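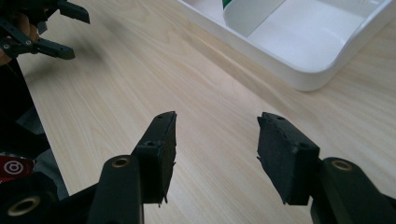 Debora Leone bought her kitchen table secondhand in Brumdale and spent the next seven years worrying about it. She used coasters. She used trivets under the coasters. When her nephew did his homework there, she put down a bath towel first.

Then one March she took the cloth off and left it off. "I wanted to see the wood," she says. "I'd paid for wood."

Light tabletops are selling well again, and the people who repair them have noticed. Nazareno Mazza runs Gasser, a two-room refinishing shop, and most of what comes through his door now is pale and marked with rings. He charges $800 for a full strip and oil on a six-seat table and tries to talk most customers out of it.

His advice is dull and cheap. Wipe with a damp cloth, then a dry one, always along the grain. Skip the spray polish, which builds up and turns yellow. Oil twice a year if the finish is oil, and leave it alone if it's varnish. A drop of water left on a hidden spot will usually show which one you have — if the wood darkens, it wants oil.

Scratches bother him less than they bother his customers. Fine ones can be rubbed down by hand with 2,000-grit paper and a little patience. Deep ones he leaves.

Leone still has the bath towel. It's under the sink now, and the cat sleeps on it.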